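The Long Life of the Kitchen Table

When the furniture maker Halilović closed its showroom in Plamport, the last piece to sell was a kitchen table. It had been priced at $2,978 and went for $1,732. The buyer, Amber De Smet, had walked past it on her way to work for 11 years.

"I had a perfectly good table," she says. "I just wanted that one."

De Smet restores furniture in a rented garage behind the old bus depot, and most of what comes through her door is tables. People throw out chairs and give away sofas. Tables they pay to have fixed, even when the repair costs more than the thing did new. In March she had 16 waiting, stacked on their sides along the wall.

The damage is usually the same. Joints work loose where people lean on the corners. Finish wears away at two or three seats and stays like new at the others. She can tell which side of a table faced the window, as the color there has faded by a shade or more. 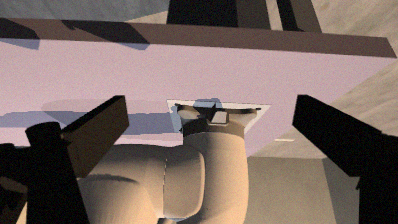 Shadow across a pale lavender-pink surface, with a dark brown strip along the far side.

Color is what customers argue about. Owners of painted tables want the original shade back, and few of them agree on what it was. De Smet looks for it under the hardware, where light hasn't reached. One couple brought in a Skoketti drop-leaf they both remembered as cream. Under the hinges it was green. They took it home green and had it repainted a year later.

Size is the other problem. Older houses in Plamport have narrow kitchens, and the tables built for them seat four at most. The newer apartments by the river have one big room for everything, so a small table looks lost in it. Noman Butt moved into one of them with his grandmother's table and gave up on it after a month. He now uses it as a desk and eats at a long one he bought secondhand.

"My kids do homework at one end and we eat at the other," he says. "With the old one you had to clear everything off first."

Butt paid for a new finish on both. The desk took De Smet two days. The long table took nine, most of it spent waiting for coats to dry, and she had to borrow space from the upholsterer next door to work on it.
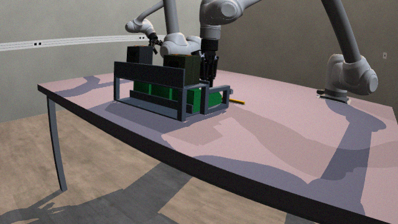 What to look for in a used table

Press down on each corner in turn. A little movement can be fixed with glue and clamps, but a leg that swings has probably split at the top. Turn the table over if the seller will let you. De Smet uses Omik hide glue on old joints and says any sign of screws driven in from the side means someone has been there before her, and she charges extra to undo it.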